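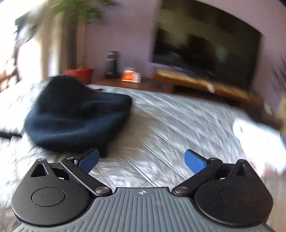 Figure 3. Gripper open over a bedspread, knit beanie ahead of the left pad.

Section 3: Planning and Budgeting Your Kit

Before you order anything, please read this section all the way through. I wrote it after doing my own budget badly, and I'd love for you to skip that part. It covers a hand-held gripper set-up for home tasks like picking up hats, socks and towels, and it assumes you've already read Section 2 and picked your tasks.

3.1 Write the task list first

1. List every object you want picked up, and where it will be lying. A beanie on a bed is a different job from a beanie on a hard table (the bedspread likes to come along for the ride!).
2. Next to each object, write "soft" or "hard." My first list was nearly all soft, and that changed which finger pads I bought.
3. Measure the widest thing on the list the way you'd really grab it. A crumpled hat can be pinched by a fold, so you don't need jaws that go around the whole thing.
4. Cross out anything you only added because it sounded fun. I crossed out a lot.

Note: Keep the list to one room for your first order. I planned for the whole apartment and ended up with two mounts I've never taken out of the bag.

3.2 Pick the gripper and pads

1. Decide between the Deltaner hand unit and the Skiditz one. I went with the Deltaner because Doltham stocks its spare parts and I didn't want to wait on shipping every time a pivot cap went missing. The Skiditz is lighter, and if you have small hands you may well like it better.
2. Order textured pads for knits and other fabric. Smooth ones are cheaper, but they kept sliding on wool for me.
3. Add a spare set of pads to the same order. They go out in the same box and you save the second shipping charge.
4. Ask for the seller's return terms in writing before you pay.

Caution: Check that the pads match your finger width before you peel the backing. Doltham won't take them back once the adhesive is exposed, and yes, I asked twice.

3.3 Add up the real cost

My total came to $3,684, and the gripper was less than half of that. The rest went to the camera, storage, the Dixit planning software, pads, cables and a padded case. Here's how I'd build the sheet now:

1. Put one-time purchases in the first column: gripper, camera, case, mounts.
2. Put things that wear out in the second: pads, pivot caps, cables. Plan on replacing pads around 5 times in the first year if you work mostly with fabric.
3. Put subscriptions in the third and multiply by 12. Dixit shows you the monthly price in big letters and the yearly one in tiny gray ones, so do the math yourself.
4. Add sales tax and shipping. I left both out of my first sheet (ouch).
5. Leave a line called "forgot" with some money in it. Mine went to a longer cable and a second memory card.

Note: If someone else is paying, send them the sheet with the columns still separate. The running costs are what they'll ask about.

3.4 Plan the space

1. Walk through the task with your arm out before you buy a longer cable or an extra mount. You want room to come at the object from the front and from both sides.
2. Check the light at the hour you'll be working. A bright window at one side can call for a thicker curtain, and that belongs in the budget too.
3. Move chargers and cords off the work surface, or decide on purpose to leave them as part of the task.
4. Pick one shelf or drawer for the kit and measure it. The padded case is bigger than the product page makes it sound.

Caution: Keep fingers clear of the linkages when you close the jaws. Test the squeeze on something soft first.

3.5 Place the order

1. Order the gripper and one set of pads first, and try them on your three easiest objects.
2. Wait to order extra mounts until you've finished that trial.
3. Save every receipt in one folder and write the warranty end date on the outside of the case.

When the box arrives, go on to Section 4 for unpacking and pad fitting.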